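Osdale (robot)
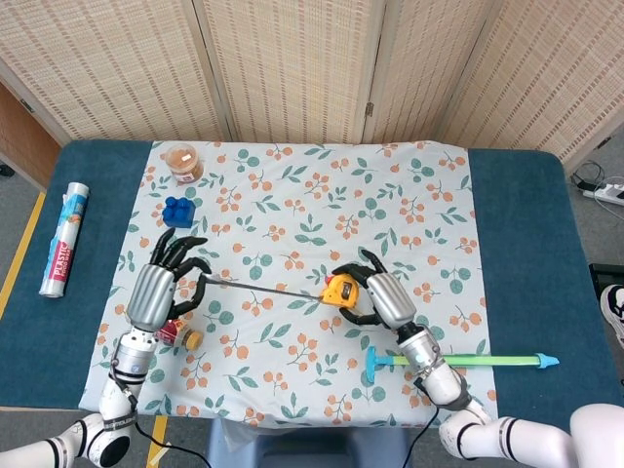

Osdale with a tape measure at the padded table. The left hand holds the end of the blade and the right hand holds the case.

Osdale is a two-armed humanoid robot assembled and maintained in the Ulloso shared workshop in Mamgate. It works at a table and is used mainly for tasks that need both hands at the same time, such as opening, stretching, folding and passing an object from one hand to the other. The name is used by the workshop for the whole installation: the arms, the hands, the camera at the head, the control computer and the table.

The robot is not a product and was never offered for sale. Its arms were bought second-hand, and the rest was designed or adapted by members of the workshop over several winters.

Background

Ulloso began as a place for repairing bicycles and household machines. A small group inside it became interested in robot arms after the workshop received an old single arm from a packaging plant. This arm could repeat a movement very exactly, but it could not hold one thing while doing something with another. Most of the tasks that the members wanted to try, for example pulling the lid from a container, were impossible with it.

The group decided to build a machine with two arms. The first plan, called Boyer, placed both arms on a rail above the table. Boyer was built up to the stage of moving without load, but the rail bent slightly when both arms reached forward together, and the error at the fingertips was too large. The plan was given up in April, and the arms were moved to a standing frame with shoulders. Some parts of Boyer, mostly brackets and cable clamps, are still in use in the present machine.

Construction

Arms

The arms have rounded white outer segments with black rings at the joints. They are mounted as left and right shoulders, so that the forearms come to the work from the near side of the table. The cables to the hands run outside the arms. Members have discussed several times whether to bring them inside, but an outside cable can be changed in a few minutes, and this was considered more important than the appearance.

Hands

Each hand has a silver palm housing and black jointed fingers. The hands are the most delicate part of the machine and also the part that needed the most hours. In the first version the fingers closed with the same force for every object. A soft cup was crushed and a heavy bottle fell down. The present version limits the current of each finger motor separately, and the limit is chosen before the task begins.

The fingertips are treated as wearing parts. A written log of replacements is kept in a drawer beside the control computer, and it had 42 entries at the last inventory.

Table and surroundings

The table has a deep teal padded top. The padding was chosen after a hard surface damaged two fingers during early tests of picking up flat objects. When the hand comes down a little too far, the padding gives way and the motor has time to stop. A printed cloth is often laid over the padding. With the cloth in place, the camera software must separate the objects from a background with a pattern, and members regard this as closer to the conditions of a real home.

Yellow tape on the floor is used for placing the table again after cleaning. A folding divider of woven panels stands behind the table. It keeps movement in the other part of the workshop out of the camera view, which in earlier months caused many wrong detections.

Control

Osdale can be operated in two ways. In direct mode, a person moves a pair of light control arms and the robot follows. In program mode, the robot carries out a movement that was recorded or calculated before. Direct mode is used for all new tasks. A task is recorded many times with small changes in the positions of the objects, and only then is program mode tried.

The control computer sends new positions to the arms 300 times per second. A lower rate was used at first, but it made the fingers tremble when they held thin material. An emergency stop is fixed at the operator's seat — a second one was added near the door after a visitor asked where it was.

Tape measure task

The tape measure became one of the standard tasks of the workshop. One hand must hold the case firmly while the other pinches the end of the thin metal blade, and the two must then move apart along nearly the same line. If the line is wrong, the blade twists. If the pinch is too weak, the spring in the case pulls the blade back, and the hand remains with nothing in it.

The task is normally carried out with other things left on the table. Food containers, toys, small bottles and kitchen rolls have all been used for this purpose. The arms must pass over or beside them without pushing them away, and an attempt in which another object is moved is not accepted.

By the end of the first series the group had recorded 281 attempts in direct mode. The complete collection of recordings, for all tasks together, passed 1002 during the following winter. It is stored at the workshop and may be copied by members on request.

Limitations

The robot cannot feel the surface of an object and knows only how hard the motors are working. For this reason wet or very smooth objects are often lost. It also has difficulty with transparent things, such as clear plastic containers and rolls of food wrap, where the camera gives uncertain distances — the operator usually takes over in these cases.

The reach of the arms covers the middle of the table well, but the far corners only poorly. Objects placed there must be approached with nearly straight arms, and in this position the movement is slow and less exact.

See also

Boyer (robot frame)
Ulloso workshop
Direct mode recording

This page was last edited on December 26, 2023.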